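Section 4: Hanging the Follitz Wall Cabinet

The Follitz weighs more than it looks, a quality it shares with most Dreltex furniture. Clear an afternoon and hide the good crockery.

1. Find the studs. Knocking on the wall and nodding wisely is not a method. Use a stud finder.

2. Draw a level line 63 inches above the floor. This will be the bottom edge of the cabinet.

3. Screw the rail to at least two studs using the long screws from bag B. The short screws in bag A are for the hinges and will hold the rail just long enough for you to walk underneath it.

CAUTION: Check for pipes and wiring before drilling. The wall will not volunteer this information.

4. Lift the cabinet onto the rail with a helper. Both of you should agree on what "lift" means before you start.

5. Tighten the two locking bolts by hand, then give each a quarter turn with the hex key. Stop there. The bolts are stronger than the panel, and they know it.

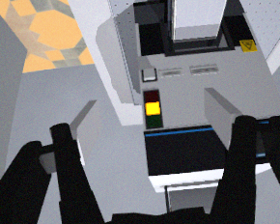

6. Fit the doors last, starting with the left one. Hold it by its two sides and keep your hands well apart until the top hinge clicks. A wide grip with the middle left open, like the two black fingers against the light grey housing, gives you a clear view of the hinge plate. Adjust the gap with the front screw.

NOTE: Leave the cabinet empty overnight, then check the bolts again. The load limit is 40 pounds per shelf, and cast iron counts.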